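Heather Tawhiri on teaching robots to fold the wash

07/09/2025

I came to Ollton to talk about laundry. I should say up front that I'm terrible at laundry, and that I told Heather Tawhiri so within a minute of meeting her, and that she looked delighted. Bad folders are useful to her! She leads the cloth handling study at Wodora, and for most of this year she's been asking one question, which is whether a robot learns more from a tidy demonstration or from one where the person gets in a muddle and sorts it out.

"Everyone's first instinct is to hire neat people," she told me. "And you get lovely recordings, and then the policy meets one twisted sleeve and it's lost."
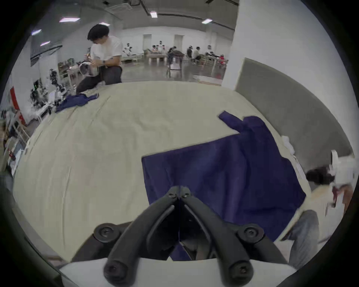

Cloth is a rotten thing to model, she said, and she said it cheerfully, the way some people complain about their home town. A mug is the same mug wherever you put it down. A shirt has no fixed shape at all, so the software can't match it against anything, and the only way through is to show it plenty of people getting from a mess to a fold. A navy shirt on a wrinkled cream sheet, its edge hanging over the side of the table, is as good a starting point as any in her book, and better than one laid out square. What gets recorded is the path of the gripper in somebody's hand, what it can see, and when the jaws open and close. No robot arm is involved at that stage, so the work goes at human speed.

I asked how big the study was, expecting something enormous. It's 500 demonstrations, split down the middle. One half was done by people told to fold as cleanly as they could, starting over if they fumbled. The other half was done by people told to carry on regardless. Same shirts, same tables, same amount of training afterwards.

Then came the test, which was 49 starting positions neither policy had met, and yes, I asked why 49. (They'd planned on more and one got thrown out because the shirt was inside out. "I wasn't going to fudge it," she said.) The carry-on-regardless policy finished more of its folds, and the gap was widest on the shirts that started out badly crumpled. On the neat starts there was hardly anything in it.

I had a go myself, which went about as well as you'd guess. It's a funny feeling, working through a pair of jaws when your own fingers are right there doing nothing but holding the handle. You want to let go and just smooth the thing down! By my fourth shirt I'd stopped fighting it, and I'd also found out how much of folding I do by touch, without looking at all.

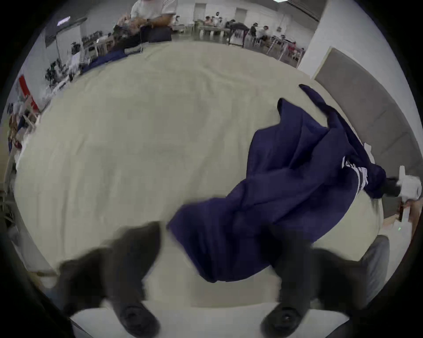
Lindqvist thinks the result may be narrower than it sounds, and told me so over a sandwich: the messy recordings are also longer, so maybe the policy simply had more to look at, and the mistakes themselves had little to do with it. I took this back to Heather, a bit nervously. She'd heard it before and she thinks it's fair. They trimmed the messy set to the same total length and ran it again, and the lead shrank but didn't go away. "It's a smaller claim now," she said. "I'm fonder of it, to be truthful."

What interested me most was the way she talks about the recovery. She means the bit after a corner slips, when a person lets go, looks, and picks a new spot to grab. People do it without thinking and can't tell you how they chose. Her team went back through the recordings and marked each of these by hand, a job she described as the most boring colour-coding of her life.
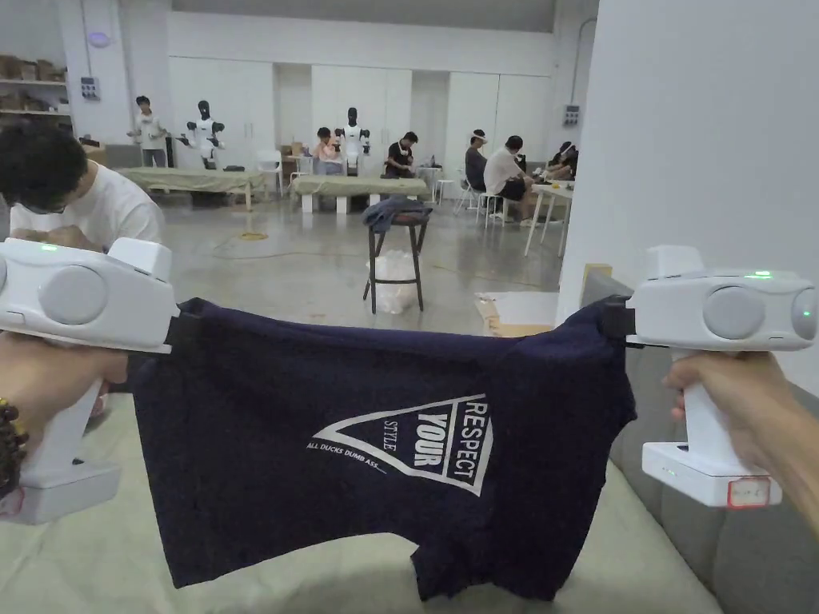 Two hands or one

The other half of our chat was about grip. Some tasks in the study use a gripper in each hand, and holding a shirt up by its two top corners is the move she cares about most, as gravity does a lot of the straightening for you. I'd never thought of it that way, though I've shaken out a thousand towels.

It's harder to learn, she says, because the two sides have to agree. If one hand pulls early, the shirt slews around and you're left with a rope. The policy trained on tidy demonstrations pulled early a lot. The other one did too, but it would more often put the shirt down and try again, and she admits she cheered the first time she saw that.
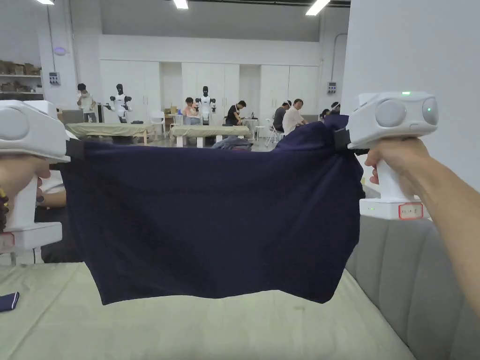
She was careful not to oversell it. They've only worked with shirts, and a fitted sheet would beat the lot of them. The next round, under the name Varadico, adds trousers and will have 2 groups again, but this time both will be told to carry on through their mistakes, and only one will be asked to talk out loud as they go. She wants to know if the words help.

I asked whether any of this had changed how she folds at home. "I hang everything," she said.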